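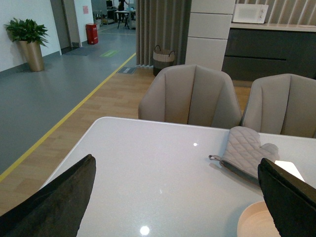 The breakfast room on the third floor of Memley is open again, and I for one am thrilled! If you live on the Flisholm side of the building you've probably walked past Room 309 all spring wondering when you'd get your morning toast back. Well, go on in. The big glossy white table is in its place, the beige chairs with the tall curved backs are pulled up to it, and the microwave is back on the counter above the dark cabinets. Someone had even put an oven mitt on the table by the time I got there, a gray quilted one, so we are fully equipped (my own mitt has a hole in the thumb and I've been using a dish towel since June).

I know a breakfast room isn't big news for everybody. But for those of us who have to be out the door early and don't want to wake up a whole household with the kettle, it matters a lot. The old table wobbled so badly that I once lost most of a cup of coffee to it, and the old chairs, well, you remember the old chairs. The new ones came from Rurkik over on the main road, and they gave us a decent price. The curtains are gray, floor length and nicely pleated. I'd have gone for something yellow, but I was outvoted by my own wife, so gray it is. 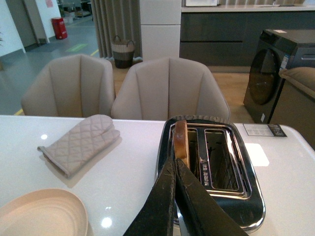
Ward De Bruijn

Posted July 6, 2021

The toaster got the most attention on opening morning, and I include myself in that. It's a two-slot model with a shiny top and a little bit of Chinese lettering on the strip between the slots, and it takes a regular slice standing up with a bit of crust poking out over the top, so you can grab your toast without going in after it with a fork. (Please don't ever go in after it with a fork.) Two slots did mean a line, and by half past seven there were 6 of us standing there with plates, talking about the parking and the elevator and whose bike is in the stairwell. I met a couple from the fifth floor I'd never said a word to in four years of living here!

Cadwaladr, the bakery across the street, sent over bread for the first week, plain white and a seeded loaf that was gone before I got near it. After that we'll be buying our own. The building has put $200 toward butter, jam, coffee and filters for the summer, and there's a jar by the door if you'd like to chip in. I had two slices with apricot jam and then a third one with nothing on it, which my doctor doesn't need to hear about.

One thing that did come up over coffee was how dark everyone likes their toast. There's a round white dial on the front of the toaster, next to the lever, and it gets turned all the way up and all the way down depending on who was there before you. Check it before you push your bread down. My neighbor had hers at 5 and was very happy, and I like mine a good deal paler.

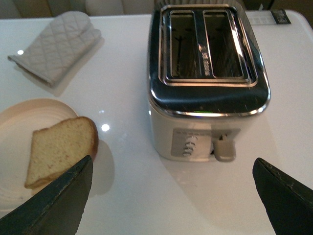

Hours and house rules

The room is open from early morning until ten, every day through the end of summer. Bring your own mug. Plates stay in the room, so please wash yours and leave it to dry by the sink. Crumbs go in the trash, and the toaster gets unplugged by whoever leaves last. If something breaks or the jam runs out, drop a note in the Memley mailbox downstairs and I'll see that it gets passed along.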